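Features > Home & Making > Collecting

The Second Life of the Button Tin

I got into buttons by accident, through a cardigan. It was a good cardigan, heavy green wool, and it had lost the third button down in July when I wasn't even wearing it. I went looking for a match in my grandmother's old cookie tin, which had been riding along with me through four apartments without ever being opened, and three hours later I was still on the kitchen floor with the contents spread over a bath towel. The cardigan was not fixed. I had forgotten all about it.

If you have never poured out a big tin of buttons, please do it once. The sound alone is worth the trouble! It's like a wave pulling back over small stones. And then there they all are, coat buttons the size of a cookie next to shirt buttons you could lose under a fingernail, glass and shell and horn and brass and early plastic, every one of them cut off something a person wore until it fell apart.

That last part is what gets me. For a very long time you didn't throw out a dress with its buttons on. You snipped them off, strung them on a thread, dropped them in the tin, and tore the cloth up for rags. So a family tin is a kind of wardrobe with the clothes taken away. In mine there is a set of six navy blue ones with a rope edge that must have come off a child's sailor coat, and a single huge orange disk that I would give a great deal to see the rest of.

Button people (and there are plenty of us, in clubs, in church halls, in long and surprisingly heated threads about glue) tend to sort by material first. It sounds dull and is the best part of the whole hobby. You learn with your hands and your teeth. Shell feels cold against your cheek and stays cold longer than you'd expect. Glass is heavy and clicks when you tap it on a tooth. Plastic makes a duller sound and warms up right away. Horn has a faint grain if you hold it up to a window, and vegetable ivory, which comes from the nut of a palm tree and is my favorite thing in the world to find, has fine lines running through it like the rings in a very small tree. People will walk past a tray of vegetable ivory because it's mostly brown. Let them! More for me.

Then there are the backs. A beginner looks at the front of a button and an old hand flips it over. Two holes, four holes, a wire loop, a metal shank set in a plate, a lump of the same material with a tunnel drilled through it: all of these tell you something about how it was made and, with luck, when. Some brass ones carry a maker's mark in a ring around the shank, in letters so tiny that you need a loupe and a north-facing window. I spent most of a winter learning to read backs and I still get it wrong.

The place that turned me from a person with a tin into a person with a problem is Grarkwood, a former feed store two hours from my house that holds a button fair every spring. The first time I went, I thought I'd be in and out before lunch. There were 24 tables, and I had got as far as the fifth one when they started stacking the chairs. One seller had nothing but black glass. Another had cigar boxes marked by price, and the cheapest box was so deep that you put your whole forearm in and stirred. I came home with 200 buttons in a paper sack and a very stiff neck.

I want to say a word for the cheap boxes. It's easy, reading about collecting, to get the idea that it's all rare enamel and picture buttons with tiny castles on them. Those are lovely, and they cost what they cost. But the poke box is where the fun is. You'll find a realistic little plastic carrot, or a pair of scallop shell buttons with the shine still on them, or a card of underwear buttons from a shop that closed before you were born, with the price penciled in the corner. I have a half card from a store called Sollier, nine plain white buttons where there used to be twelve, and I can't bring myself to cut off a tenth even though it would fit my pajamas perfectly.

Cleaning is where good intentions do harm. My rule is a soft dry toothbrush and nothing else until you know what you have. Water will rust a steel shank and can lift the paper backing out of a foil one. Casein, an early plastic made from milk, swells if you soak it. Celluloid is the touchy one. It needs air, and if a celluloid button starts to smell sharp or feel sticky, move it well away from the others, because whatever it's doing will spread. I lost a whole jar of pretty 1920s coat buttons that way and I'm still sore over it.

Which brings us to storage, a subject on which button people will talk until the coffee runs out. 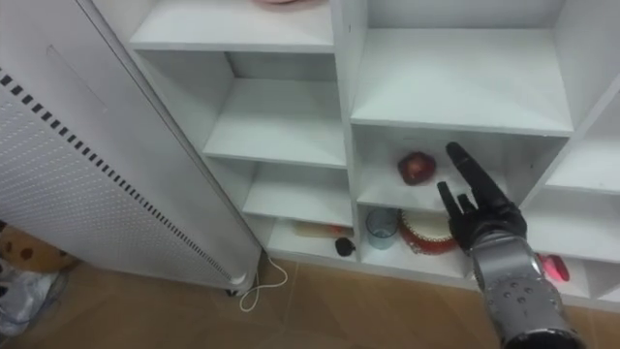
I've tried most of it by now. Glass jars look wonderful on a windowsill and are bad for nearly everything inside them, what with the sun and the sealed lid. Zip bags trap damp. The classic answer is a stiff card, pierced with an awl, each button held from behind by a twist of coated wire, and it really does work: you can stand cards up like records, pull one out, and see the lot at a glance. For the bulk stuff I like shallow drawers. Mine are from Stornex, bought secondhand, with a sticky third drawer that I've learned to lift as I pull. Once I passed 1000 buttons I started writing the material on the front of each drawer in pencil, so I could change my mind, and I have changed it often.

Keep some out to use, though. This is where I part ways with the stricter collectors. A button wants a buttonhole. Last fall I finally put five of the rope-edged navy ones on a jacket for my niece, and kept the sixth back as a spare, as any sensible ancestor would have done. A plain white shirt from a thrift store becomes a different shirt with old smoky shell down the front. It takes one evening and a spool of thread, and Barbieri's waxed cotton is the kind I go back to, because it doesn't knot on itself when you're sewing by lamplight and half watching a movie.

If you'd like to start, start with the tin that's already in your family. Ask around. Somebody's aunt has it, in a hall closet or under a sewing machine, and she'll usually be pleased to be asked. Pour it out on a towel (never a bare table, they roll) and bring a magnet, a loupe and a muffin pan for sorting. And ask her what they came off. She may remember a winter coat.

The green cardigan, by the way, now closes with four of its own buttons and one in dark horn that's a shade too big for the hole.

Contact the editors | All rights reserved | Back to top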